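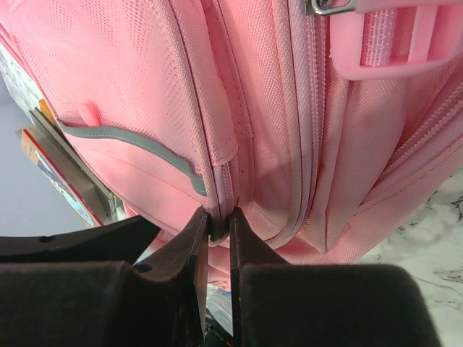
The pink backpack, zipper side.

29 Nov 2019

Packing day, or the day I had set aside for packing and spent mostly looking at zippers. The pink bag has more of them than I remembered buying. I put my passport in one pocket, felt very organized, and needed twenty minutes to find it again.

Precious Oosthuizen called to ask if I was done. I said nearly -- meaning I had picked out socks. She has been packed since breakfast and wanted me to know it. She also says pink shows dirt, which I knew in February when I paid for it.

Two sweaters are in. The third is under discussion. I sat on the bag for a while, which did nothing for the sweater but was a nice rest.

Five days in Ilance. I own enough for a month there, apparently, and no toothpaste. Will buy some in the morning.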